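Grostach Open Day

The Grostach Open Day is a yearly public event held at the Grostach workshop, a shared robotics space in the town of Prundska. Visitors can watch robot arms at work, talk with the people who set them up, and try a few of the simpler stations for themselves. The event is best known for its tabletop demonstrations, in which a pair of arms handles small everyday things at close range, near enough for a child in the front row to follow every move.

Background

The workshop was started by Mohsin Jadoon and Bouchra El Fassi, who had both worked on factory equipment and wanted a place where people from the town could see robots up close. Their first open days were small. Guests were let in through the loading door, and most of the talking was done over the noise of an air compressor that was later moved outside. Word got around all the same, and families began coming back with friends and neighbors.

The largest early edition took place on 2018-07-30 and drew 200 visitors. It was also the first to be run with timed entry, in groups of 50, after El Fassi noticed the year before that people at the back were leaving without having seen a single grasp. The timed groups worked so well that they have been kept ever since.

Demonstrations

The center of the day is the two-arm table, known in the workshop as Jiko. Its arms are mounted side by side along the front of a white work surface, with plain walls on three sides, and each one ends in a gripper. Small pieces and containers are set out between them. It is a wonderfully simple setup to look at, and it holds a crowd far longer than the bigger machines do -- people lean in, go quiet, and then all talk at once when a gripper closes.

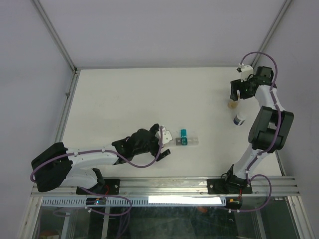 The two-arm table with small blocks and containers set out. The left gripper is open.

Each showing lasts as long as the group's questions do. Asmaa El Sherbiny, who ran the table for several editions, liked to begin by asking the audience to guess which object would be the hardest to pick up. Children nearly always chose the biggest one. She would then talk about clear and shiny things, which can be very hard for a camera to make out against a pale background, and about small bottles, which tip over if a finger arrives a little too low.

Visitors are also shown how the cables are led along an arm. This sounds like a dull subject and is one of the most popular parts of the tour. A cable needs enough slack for the joints to turn freely, but a loop that hangs too far can catch on something, and getting the balance right takes a good deal of patience. Said El Khatib gives this part of the talk with a length of garden hose and his own elbow, to great delight.

Hands-on stations

Besides Jiko, there are 4 stations where guests may take part. At the most crowded of them, visitors steer a small arm by hand and try to set one block on top of another. Ghizlane Bouzid, who designed the station, keeps a chalkboard of the day's best stacks next to it. Other stations cover gripper fingers, simple sensors, and reading a robot's movements from a graph. The graph station was added at the request of local teachers and has become a favorite of older students.

Abdel Rahman Room

Talks are given in the Abdel Rahman Room, a former storeroom with 100 seats on the upper floor. The program changes from year to year. Past subjects have included how to plan a path around an obstacle, why robots drop things, and what it is like to repair a machine that someone else built. The talk on dropping things was so well liked that it was given twice in one afternoon, the second time to people sitting on the stairs.

Visiting

Entry is free, and places in the timed groups are handed out at the door. The workshop also takes school visits in August by arrangement. These follow the same route as the open day but leave more time at the two-arm table, and classes are welcome to send their questions ahead.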